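The Line Item

August 2025
Short fiction

I had until the end of the day to turn a wish list into a budget, and the wish list was still winning.
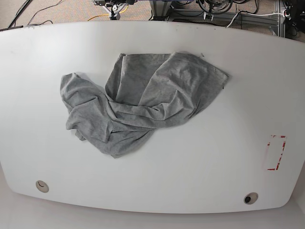
So there I was with my laptop on my knees, typing "second folding cell" into a spreadsheet and then deleting it again. Tiraler, the laundry company I work for, handles hotel linens and uniforms and a whole lot of plain gray T-shirts. We'd had one cell on trial since May, and upstairs wanted to know what a second one would cost, all in. All in! Those two words have eaten more of my summer than anything else.

The arms I could price. Kuhlmann had sent a quote so clean and pretty I wanted to frame it. It was everything hanging off the arms that got me. Spare fingers for the grippers. Cables, and then longer cables. Red tape, the actual kind, which I put in at 12 dollars and felt silly about and left in anyway.

"You forgot the table," my sister said. She'd come to pick me up for dinner and was eating my pretzels.

"We have a table."

"You have one table. You're buying two of these things."

I looked at the table. It's a big white one with round corners and a couple of cable holes, and I'd stopped seeing it sometime in June. I typed "table" and put 200 next to it. Then I checked what we'd paid for the first one and typed 2,000, and said a word my sister pretended not to hear.

"Okay," she said, "now what about the shirts?"

"What about them?"

"Do they wear out? You crumple them up and fold them all day long. I'd wear out."

I hadn't thought about the shirts. I called down to the sorting room and asked how many we'd pulled for the trial, and the guy on the phone went off to look and came back laughing. Roughly 190. None of them had ever been charged to anything – they'd just sort of wandered over from the Surkitero account, a bag at a time, and Surkitero runs nine hotels and had been asking very politely where their staff shirts were.

Well, that was a fun email to write.

I made a new row and called it "garments, practice." Then I sat there a while, because the total at the bottom had rolled over into a number I knew they wouldn't like. The building out at Drornuvgate was supposed to get the second cell. My old building, where I started on the night shift, feeding sheets into the ironer with my hair stuck to my neck. I wanted that cell out there so badly I'd been leaving things off without quite noticing I was doing it.

"You could take the tape out," my sister said.

"The tape stays."

I saved the file with everything in it, table and shirts and all, and hit send before I could round anything down. Then I picked a gray shirt off the pile, folded it on my knee, badly, and went to get my coat before I remembered it was summer and I hadn't brought one.

By Dana Whitlow

Comments

pressroom_nights: The shirts wandering over a bag at a time, oh my gosh. We lost a whole cart of bath mats that way.

Marlo77: Did Drornuvgate get it or not?? You can't leave me there.

quietmargins: I do budgets for a school kitchen and the table part hurt. Sister is my favorite. More of her please

Recent stories

Feeding the Ironer
Nine Hotels
What the Elevator Carried
A Quote Good for Thirty Days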